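Home | Projects | Year 2 | Staff | Search

Print this page | E-mail this page

Druner: what I learned making a game about a lighthouse keeper

My second-year project was a small platform game called Druner, and if you were in the lab in October you probably heard me moaning about it. You play a keeper who has to climb a tower before the tide comes in. It runs in a browser, it has 10 levels, and I drew every single tile myself (never again!).

I wanted it to feel like the games my older cousins had on their handhelds – tiny sprites, four colours, music that gets stuck in your head for a week. Marisol Huaranga did the tunes for me and they are miles better than the game deserves. The one for the Drernness level is my favourite, all wobbly and seasick.

The jumping took the longest. My first version had the keeper floating about like a balloon, so I made gravity stronger on the way down and let you jump for a split second after you've walked off a ledge. Loads of old platformers do this and I'd never noticed until I read up on it. It cost me more than 300 lines of code, half of them now deleted.

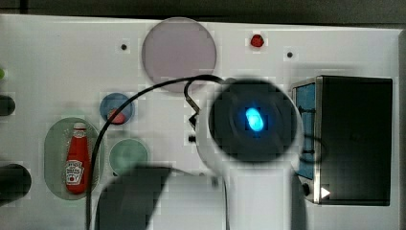

Then came the scoring. You start each level with 1000 points and they tick away while you climb, which sounded great on paper. Johannes Rampersad played it for me and just stood still on level three watching the number drop, because he thought it was his health. Fair enough. I moved it to the corner and put a little clock beside it, and after that he stopped asking.

I also tried a two-player mode with a split screen. It worked on my laptop and crashed on all the others, so it's switched off for now. The code is still in the folder if anyone fancies a go.

Things I'd change: the save system only remembers your last level, the seagulls are far too mean, and the Ríos level has a gap you can fall through forever if you hit it at the wrong angle. I've got a fix half written for that last one and I'm hoping to put it up along with Marisol's new title music.

Contact | © Pustotex student pages | Back to top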